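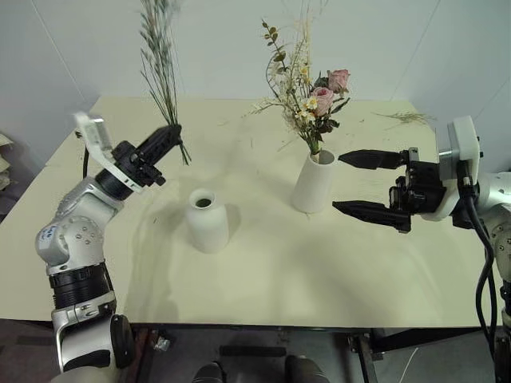 Flevstead two-arm recording station

The Flevstead station is made for teams who need to record examples of handwork for a learning system and do not want to build the equipment themselves. It comes as a pair of arms with parallel grippers, a camera at head height and the recording software Desov. One operator guides both arms through a task, and Desov stores the camera view and the joint positions together, as one episode.

We deliver the station with a task set. The one our customers ask for most is Endach, the flower set. It contains white vases, dried grasses, and stems with leaves and blossoms. Thin stems bend and seed heads move at every touch, so a policy trained only on boxes and cups usually has difficulties with them. The written task is short: take a stem or a bundle from the table, bring it above the vase, lower it, open the gripper.
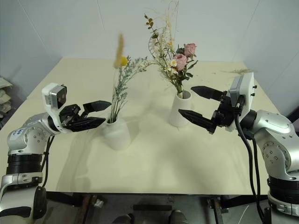 Please plan some time for the vases. We advise to change their places between episodes, also to exchange the tall one and the short one, and to leave the small broken pieces of grass on the table for a part of the recordings. Episodes where a stem falls can be kept — Desov has a separate mark for them, and you can filter by it later.

What you receive
Two arms with grippers and cables
Head camera and wrist cameras
Desov licence for 12 months
Endach task set with 53 pieces
Printed guide for operators

Sample data
With every station we include 1,000 episodes of the flower task in the same format as your own recordings. The full collection has 3,052 episodes and can be ordered separately.

Table and computer are not included. The table should be pale and without gloss, and it must not move when both arms are stretched out.

Spare gripper fingers are sold by Zamfir, in pairs. For delivery outside our usual countries, please write to us before you order — the transport box is large and the price depends on the route.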